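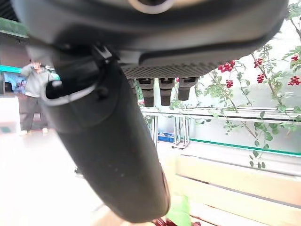 Figure 3. Gripper seen from below.

4.2 Handling of late schema changes

The second part of the study looks at what happens when the layout of a message changes while older messages are still waiting to be read. In the order system at Bradent, each service keeps its own copy of the message definitions and updates it on its own release schedule. A producer may therefore start to write a new field weeks before the last consumer knows that the field exists. Most of the time this does no harm. The cases that matter are those where a field is renamed, where its type is narrowed, or where a value that used to be optional becomes required.

We collected every definition change made to the Vasylenko message store over 18 months. After removing edits to comments and whitespace, 142 changes remained. Two of the authors (Antoniuk and Okabe) labeled each change by hand as additive, restrictive or mixed. They worked separately and then met to settle the labels on which they differed. Most disagreements concerned default values. A new default looks additive in the definition file, but a consumer that treats a missing value as meaningful will behave differently once the default is filled in. We labeled these changes mixed.

Each labeled change was then replayed in a test cluster. For every replay we loaded a queue with 3000 messages written under the old definition, applied the change to the producer, and wrote a further 3000 messages under the new one. Consumers were left on the old definition for the whole run. A replay was marked as failed if any consumer rejected a message, stopped, or stored a record that did not match the record held by the producer. The last check was done with the comparison script described in Section 3.4, run after the queue had drained.

The compatibility checker in Evlow, used with its default settings, accepted all of the additive changes and refused nearly all of the restrictive ones. It did less well on the mixed group. The checker compares two definitions and has no view of the code that reads them, so it passed several changes that went on to fail in replay. In each of these the queue itself reported no error. Messages were delivered, acknowledged and removed, and the difference showed up only in the stored records.

One failure deserves a longer account. The billing service had cached a parsed definition at startup and kept it after a reconnect. When the producer moved to the new definition, the cache entry was looked up by name alone, without the version number. The service went on decoding with the old layout, in which two integer fields stood in the opposite order. Both values were within the allowed range and no check was triggered. Dmytriv found the cause by reading the raw bytes of a stored message next to the decoded record. We have since added the version number to the cache key and repeated the replay, which then passed.

Restarting the consumers before the change would have hidden this problem. We mention it since many test plans, including our own early one, start every service from a clean state. The replays in Section 4.3 keep services running across the change for the same reason.

We also tried a stricter rule in which a producer may not use a new definition until every registered consumer has confirmed that it can read it. Savchuk and Ostapchuk built this as a small addition to Gruninlow, the deployment tool already in use. Under the rule none of the mixed changes failed. The cost was delay.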